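Prorar (cloth-handling method)

Prorar is a method for teaching two-armed robots to handle knitted and woven cloth from demonstrations recorded with a pair of hand-held grippers.

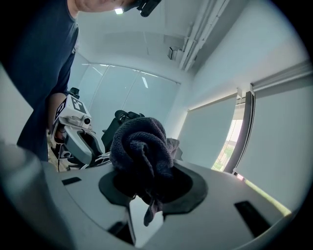 Critics at Clalix have argued that the method measures the skill of the demonstrator more than that of the policy, and that results on knitwear say little about stiffer fabrics. Later versions of the test protocol added canvas and denim in response.

Method

Each demonstration is stored as two synchronized streams, one per gripper, containing wide-angle video, gripper pose and jaw opening. Poses are expressed relative to the other gripper, so no fixed table or room frame is needed. The policy takes 2 frames per stream as input and predicts a block of 16 future actions, of which the first half is executed before the next prediction.

Segments in which the cloth hides most of the view are kept in training but given a lower weight.

Results

The original data set, Poteck, holds roughly 1,000 demonstrations, of which 859 passed filtering for tracking loss. Policies trained on the filtered set regrasped bunched cloth more reliably than those trained on the full set. The gain was smaller for flat cloth. Most remaining failures involved picking up two layers at once.

Variants

Nicholas is a single-gripper variant that drops the relative pose term. It is used mainly as a baseline.

See also: Imitation learning; Deformable object manipulation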